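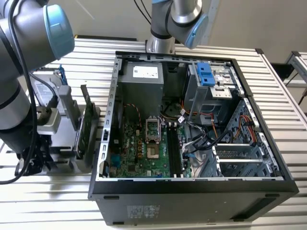 What do the students in the Ullum robotics class do all term?

They teach a pair of robot arms to put a desktop computer together, one part at a time, and they write every line of the program themselves.

PERNOV, 13/06/2024 — The Pernov Technical School is delighted to share that its Ullum robotics class has reached the last stage of its year-long project, named Flado by the students after a good deal of friendly argument. The job sounds simple until you try it: pick up an expansion card or a hard drive from its holder and set it into an open computer case, gently enough that nothing bends.

Students have logged 918 practice runs so far, and they keep notes on all of them, including the ones they would just as soon forget. A grant of $4,000 from the Farah Fund paid for tools and spare parts, and families and neighbors kindly gave about 100 old computers for the class to learn on.

"We are so proud of how patient this group has become," the school said. "They stay late, they help one another, and they are always happy to explain a memory slot to a visitor."

Flado will be shown at the school's open house in September. Admission is free, and younger brothers and sisters are very welcome. Families who would like to donate an old desktop may leave it at the front office during school hours.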